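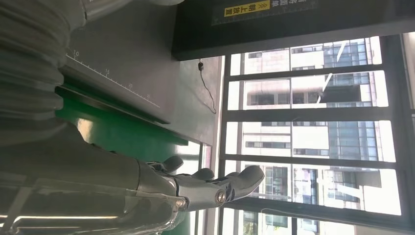 Teaching by remote control: what we learned at the Dulham bench
Speaker notes, December 30, 2022

Slide 1. Title
Say name and group. Mention that the Broteo recordings are teleoperated only. Hand guiding comes up on slide 5, so hold questions on it until then.

Slide 2. What was recorded
228 demonstrations kept. 28 thrown out, mostly for dropped frames on the wrist stream. One operator drives the arm through the whole task. Joint angles, finger commands and wrist video go into one log with one clock. The August set used two clocks and is not included. If someone asks for it, the answer is no, the offsets were never recovered.

Slide 3. Delay
Operator to arm, one way, 24 ms on the wired link. Over the office wireless it went up to 350 ms in bad stretches. At that delay operators switch to move-and-wait: short motion, stop, look, short motion. The policy copies the stops. Play the clip twice. Point out the pause before contact, which has no function in the task.

Slide 4. Soft items
Rigid parts were the easy half. Plastic bags change shape when touched, so the grasp point the operator picked at the start of the approach may be gone by the time the fingers arrive.
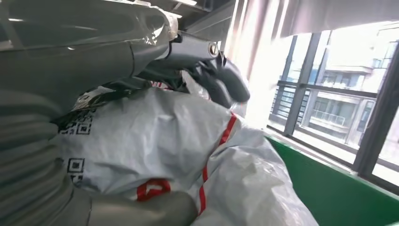 Operators handled this in two ways. Some came in with the fingers slightly open and closed late. Others pushed into the bag first and closed on whatever gathered between the fingers. Both are valid. Mixed in one training set they average into a motion that does neither. We now write the grasp style in the episode header and train on one at a time.

Also on this slide: the wrist view. When a finger is very close to the lens it covers much of the item. Operators using only that view approached more slowly. Give them a second view if the policy will have one too. If it won't, take it away from the operator as well, or the demonstrations will depend on things the policy can't see.

Slide 5. Hand guiding
Cosetti tried it with the same arm. Smoother paths, fewer pauses. Two problems: the person's hands show up in the video, and finger motion is hard to guide while also holding the wrist. Their fix was to replay each path with no one near the arm and record video on the replay. Works for rigid parts. For bags it does not, as the bag never lies the same way twice.

Slide 6. Operator training
Herath protocol, shortened. Practice episodes first, not logged. Then a short logged block, then a break. Stop the block when the operator starts correcting corrections. Skip the table if running late.

Slide 7. Open items
Force is not fed back to the operator. Contact is judged by eye.
Labeling of failed grasps is inconsistent between sites. Is a regrasp a failure or part of the demonstration? We currently keep it if the item is lifted in the end.
Log format will be changed once more before release.

Backup slides: clock sync diagram, header fields, full list of discarded episodes with reasons.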